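2장. 설치와 첫 바느질

Ralar 재봉틀을 들여 주셔서 고맙습니다. 1장에서 상자를 열고 부속품을 확인하셨다면 이제 자리를 잡고, 실을 걸고, 첫 땀을 놓아 볼 차례입니다. 재봉틀이 처음이신 분은 이 장이 조금 길게 느껴지실지도 모르겠습니다. 저희도 줄여 볼까 여러 번 생각했는데, 고객 상담실로 걸려 오는 전화의 상당수가 바로 이 부분에 관한 것이라 결국 넉넉하게 쓰기로 했답니다. 차 한 잔 곁에 두시고 (재봉틀에서는 조금 떨어진 곳에요!) 천천히 읽어 주세요.

이미 다른 재봉틀을 써 보신 분이라면 2.1은 훑어만 보시고 2.2로 바로 가셔도 괜찮습니다. 다만 밑실 거는 방향은 기종마다 달라서, 2.3만큼은 꼭 한 번 읽어 주시기 바랍니다.

2.1 자리 잡기

1. 흔들리지 않는 평평한 탁자를 고릅니다. 손바닥으로 네 귀퉁이를 차례로 눌러 보시고, 덜컥거리는 곳이 있으면 다리 밑에 얇은 펠트를 받쳐 주세요.

2. 재봉틀을 두 손으로 듭니다. 한 손은 위쪽 손잡이를 잡고 다른 손은 바닥판을 받칩니다. 바늘 쪽이나 실걸이를 잡고 들지 마세요.

3. 앉는 쪽 가장자리에서 한 뼘쯤 안쪽에 내려놓습니다. 팔꿈치를 편하게 굽혔을 때 손목이 바늘판 높이와 비슷하면 좋은 자리입니다.

4. 천이 흘러갈 공간을 왼쪽과 뒤쪽에 넉넉히 남깁니다. 커튼이나 이불처럼 무거운 천은 탁자 밖으로 늘어지면 그 무게만으로도 땀이 비뚤어집니다.

주의: 재봉틀을 옮길 때는 반드시 전원 플러그를 먼저 뽑아 주세요. 발판을 무심코 밟는 일이 생각보다 잦습니다. 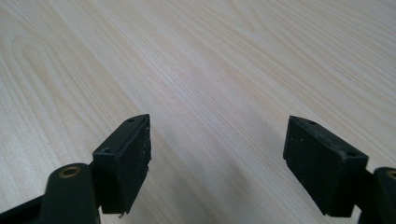
재봉틀 발에 달린 고무는 탁자를 꽉 붙잡아 주는 고마운 부품이지만, 한자리에 오래 두면 상판에 옅은 자국을 남기기도 합니다. 아끼는 탁자라면 얇은 코르크판이나 누빔 깔개를 한 장 깔아 두시길 권합니다. 색이 짙은 상판보다는 사진 속 탁자처럼 나뭇결이 옅은 크림색으로 비치는 밝은 상판에서 자국이 더 눈에 띄곤 하니, 비슷한 탁자를 쓰신다면 깔개를 먼저 챙겨 주세요. 결을 따라 초크 선을 맞추고 싶은 마음도 드실 텐데, 나뭇결은 비스듬히 흐르기도 하고 둥글게 휘기도 해서 기준선으로는 영 믿을 것이 못 됩니다. 재단할 때는 자를 쓰세요. 깔개는 재봉틀 바닥보다 사방으로 조금 넓은 것이 좋고, 올이 긴 수건은 기계가 미끄러질 수 있어 맞지 않습니다.

참고: 깔개를 새로 사실 필요는 없습니다. 쓰다 남은 누빔천을 바닥판보다 조금 크게 잘라 가장자리만 접어 박으셔도 훌륭합니다. 첫 작품으로 삼기에도 딱 좋지요.

2.2 전원과 발판 연결하기

1. 본체 오른쪽의 전원 스위치가 꺼짐 위치에 있는지 확인합니다.

2. 발판 코드를 본체 아래쪽 단자에 끼웁니다. 딸깍 소리가 날 때까지 밀어 주세요. 뻑뻑하다면 방향이 뒤집힌 것이니 힘으로 밀지 마시고 돌려서 다시 끼웁니다.

3. 전원 코드를 본체에 먼저 꽂고, 그다음 벽 콘센트에 꽂습니다.

4. 발판을 오른발 아래에 놓습니다. 왼발이 편하신 분은 왼쪽에 두셔도 됩니다. 발뒤꿈치를 바닥에 붙인 채 앞꿈치로만 살며시 밟는 것이 요령입니다.

5. 속도 조절 손잡이를 가장 느린 쪽으로 밀어 둡니다. 이 위치에서는 발판을 끝까지 밟아도 분당 400땀을 넘지 않으니 처음 연습하실 때 마음이 한결 놓이실 거예요.

코드는 발에 걸리지 않는 쪽으로 돌려 주세요. 상판에 배선 구멍이 있는 탁자라면 그리로 내려 보내는 것이 가장 깔끔합니다. 플러그가 구멍보다 클 때는 억지로 밀어 넣지 마시고 탁자 뒤로 넘긴 다음 집게로 가볍게 고정하시면 됩니다. 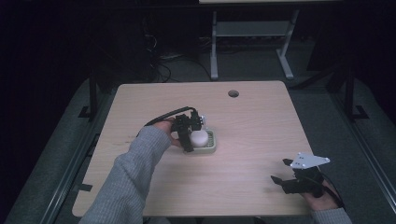 2.3 실 걸기

실 걸기는 누구나 처음에는 헷갈립니다. Gavimstead 공방에서 오랫동안 입문반을 가르쳐 온 Percy Echeverri 선생도 첫 수업은 통째로 실 걸기에만 쓴다고 합니다. 순서 하나만 빠져도 땀이 엉키니, 손에 익을 때까지는 이 쪽을 펼쳐 두고 하나씩 짚어 가며 해 보세요.

밑실 감기

1. 실패를 실패꽂이에 꽂고 받침을 끼웁니다. 연습에는 매끈한 폴리에스테르 실이 좋습니다. 동봉된 Beneš 견본실을 쓰셔도 됩니다.

2. 실을 윗면의 둥근 안내 고리에 한 바퀴 감아 빈 보빈 쪽으로 가져갑니다.

3. 보빈의 작은 구멍에 실 끝을 안에서 밖으로 빼고, 보빈을 감개축에 꽂아 오른쪽으로 밉니다.

4. 실 끝을 손으로 잡은 채 발판을 천천히 밟습니다. 몇 바퀴 감기면 멈추고 남은 실 끝을 바짝 잘라 주세요.

5. 다시 발판을 밟아 끝까지 감습니다. 보빈이 차면 저절로 멈춥니다. 축을 왼쪽으로 되돌린 뒤 보빈을 뺍니다.

밑실 넣기

1. 전원을 끄고 노루발을 올립니다.

2. 투명 덮개를 앞으로 밀어 엽니다.

3. 실이 시계 반대 방향으로 풀리도록 보빈을 넣습니다. 실이 왼쪽으로 내려와 알파벳 P 모양이 되면 맞게 넣으신 것입니다.

4. 실을 홈에 걸어 왼쪽으로 당기고, 손가락 한 마디보다 조금 길게 남긴 다음 덮개를 닫습니다.

윗실 걸기

1. 손바퀴를 몸 쪽으로 돌려 바늘을 가장 높은 위치에 둡니다. 손바퀴는 언제나 몸 쪽으로만 돌려 주세요.

2. 노루발이 올라가 있는지 한 번 더 확인합니다. 내려가 있으면 실이 장력판 사이에 들어가지 않아 천 뒷면에 실뭉치가 생깁니다.

3. 본체에 인쇄된 화살표를 따라 실을 오른쪽 홈으로 내리고, 아래에서 돌려 왼쪽 홈으로 올립니다.

4. 실채기 고리에 오른쪽에서 왼쪽으로 겁니다. 이 고리를 빠뜨리는 분이 참 많습니다. 저희 직원들도 급할 때는 종종 빠뜨린답니다.

5. 실을 바늘대 고리에 걸고 바늘귀에 앞에서 뒤로 꿰어 넉넉히 빼 둡니다.

주의: 바늘귀에 실을 꿸 때는 전원을 끄고 발판에서 발을 완전히 떼어 주세요. 손가락이 바늘 바로 아래에 놓이는 작업입니다.

2.4 시험 박음질

새 작품에 들어가기 전에는 꼭 같은 천 자투리로 시험해 보시기 바랍니다. 번거로워 보여도 나중에 솔기를 뜯는 수고에 비하면 잠깐이에요.

1. 자투리를 두 겹으로 접어 노루발 아래에 넣고 노루발을 내립니다.

2. 무늬 다이얼을 직선, 땀 길이를 중간에 맞춥니다. 윗실 장력은 3에서 시작합니다.

3. 윗실과 밑실 끝을 뒤쪽으로 모아 왼손으로 가볍게 잡고 몇 땀을 박습니다. 그다음 실 끝을 놓고 두 손을 천 위에 얹어 방향만 잡아 주세요. 천을 당기거나 밀지 않습니다. 천을 보내는 일은 톱니가 알아서 합니다.

4. 한 뼘쯤 박은 뒤 멈추고 바늘을 올린 다음, 천을 왼쪽 뒤로 빼서 실을 자릅니다.

5. 앞면과 뒷면의 땀을 비교합니다. 뒷면에 윗실이 고리처럼 올라와 있으면 먼저 윗실을 처음부터 다시 걸어 보시고, 그래도 같으면 장력을 한 칸 올립니다. 앞면에 밑실이 점처럼 보이면 한 칸 내립니다.

참고: 장력은 한 번에 한 칸씩만 바꾸고 매번 새로 박아 보세요. 여러 칸을 한꺼번에 돌리면 어디서 나아졌는지 알기 어렵습니다. 천 종류별 권장값은 119쪽 표에 있습니다.

2.5 바느질을 마친 뒤

전원을 끄고 플러그를 뽑은 다음, 바늘판 둘레의 보풀을 동봉된 솔로 쓸어 냅니다. 입으로 불면 보풀이 안쪽으로 더 깊이 들어가고 습기도 찹니다. 탁자에 남은 초크 가루와 실밥은 마른 천으로 닦고, 시침핀은 손바닥이 아니라 자석 접시로 훑어 모으세요. 밝은 상판에서는 연한 색 실밥이 무늬에 묻혀 잘 보이지 않을 때가 있어, 옆에서 등을 비춰 보시면 찾기 쉽습니다.
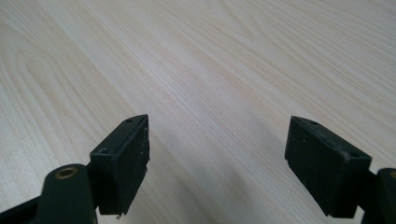 그림 2-3. 밝은 나뭇결 상판. 왼쪽에 둥글게 휘어진 결이 있습니다.

재봉틀 덮개를 씌우기 전에는 노루발 아래에 자투리 천을 한 장 끼우고 노루발을 내려 둡니다. 남은 기름이 천에 배어들어 다음 작품에 얼룩이 지는 일을 막아 줍니다. 장마가 드는 7월에는 덮개 안에 방습제를 하나 넣어 두시고, 햇볕이 바로 드는 창가는 피해 주세요. 흰색 플라스틱이 누렇게 변할 수 있습니다.

바늘은 소모품입니다. 천을 뚫을 때 톡톡 소리가 나거나 땀이 건너뛰기 시작하면 아직 멀쩡해 보여도 새것으로 바꿔 주세요. 교체 방법은 3장에 그림과 함께 실어 두었습니다. 이 장의 순서대로 하셨는데도 실이 계속 엉킨다면 Cena 고객 상담실로 연락 주시고, 그때 시험 박음질한 자투리를 버리지 말고 곁에 두세요. 앞뒷면의 땀이 어떤지 저희가 여쭤볼 거예요.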